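Budget for a second-hand two arm setup, what am I forgetting?

Posted in Equipment and Buying, 29 Aug 2020

ok so need some help fast, order has to go in before our money gets pulled back. We're a small repair and reuse shop, mostly sorting donated small stuff out of baskets and bins. Want to try a pair of tabletop arms for the picking part. One thing at a time, basket to table, table to wherever. Nothing heavy. Nothing fast either.

Have a quote from Trornley for the pair, used, $2388 with two-finger grippers on both. Other option is the Jovulside kit, $2217, but it's new and you put it together yourself. No cameras in either one. No table clamps in the Jovulside one as far as I can tell, the parts list is a mess.

Total I can spend is the arms plus $320 for everything else. That has to cover camera, mount, power strip, spare fingers, whatever I havent thought of. Table we already have. Baskets we already have, the plastic kind with slots in the sides.

Things I can't work out:

- used and assembled vs new and in pieces. Never built one.
- one camera or two
- is it dumb to buy two arms right off, or start with one
- how much table do I need between them

Also does anybody know if Simiyu grippers fit the Trornley arms. Their page says "most" which is no help. Thanks

dustbin_logic

Get the used pair. Assembling arms from a kit the first time took me way longer than I planned and then I did one shoulder backwards and had to take it apart agian. The price gap you've got is small enough that your own hours eat it.

But ask Trornley these before you pay:

- are power supplies included, both of them
- hours on the gripper motors, or at least which ones got replaced
- do they take returns on one arm or only the pair
- cable lengths. ask for the number in inches, not "standard"

Cables got me. Mine were fine with the arm folded and too short with it reaching out. Extensions weren't much but it was another order and more waiting.

On Simiyu, no idea about Trornley. They fit my old Lunitz arm with an adapter plate, $50, not in the box. Send them your wrist bolt pattern and make them answer in writing.

halfpint_shop

just buy one and see if you like it. two is overkill for baskets imo. you can always get another one later

gearbox_annie

Going to disagree with the one above. If the quote is for a pair, price the single before deciding. When I asked around, one arm alone was a lot more than half the pair price, and a second one bought months later might be a different revision. Different revision = different spare parts = two drawers of stuff. Ask me how I know.

The real question is what the second arm does. If you can't write it down in one line, skip it. Ours holds the basket steady while the other one reaches in, that's the line, and it paid off because light plastic baskets slide. If yours are heavy or you can bolt them down then maybe one is plenty.

Table space. Leave way more bare wood than feels right. Basket off to one side, small item by itself at the back, arms coming in from the near edge, middle kept clear. Like so:
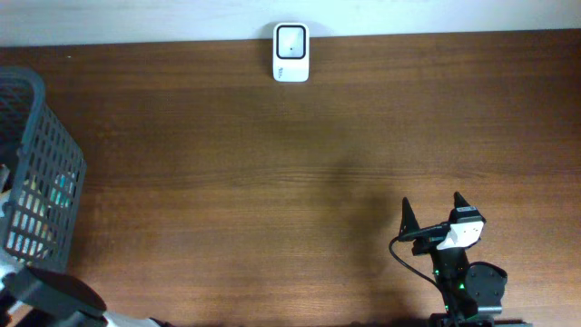 2 min read

Look at how much of the middle is just table. You want that. The gripper has to come down with its fingers apart and there's an elbow and a cable behind it taking up room too. See the thin cable bowing out to the left of the gripper on the right hand arm, a loop like that will happily catch on a basket rim. Budget for cable wrap, it's cheap, and buy more than you think.

Slotted baskets, watch out. Fine for a person. For a camera all those little bars chop the contents up into bits of color, and if your camera is off to the side that's mostly what it gets. So put the camera up high looking down in. If there's money for only one camera that's where it goes. Second one can wait til you know what the first one misses. Or swap for a solid sided tub, shallower the better.

So out of your $320 I'd go: camera first, then a rigid mount (do NOT cheap out here, a wobbly mount means redoing your calibration every time a door slams), then clamps, then cable wrap. Spare fingers out of whatever's left. If the Trornley pair comes without power supplies you're over budget already so get that answered today.

Lighting too, forgot that. Arms throw a big soft shadow on the table right next to where they're working. A second lamp from the other side helps. Any desk lamp you already own.

Oh and check the height of your table. We raised ours in March after two months of bending over to reset things and I should of done it the first week.

gearbox_annie

Contact us | Community rules | © 2020 All posts belong to their posters | Back to top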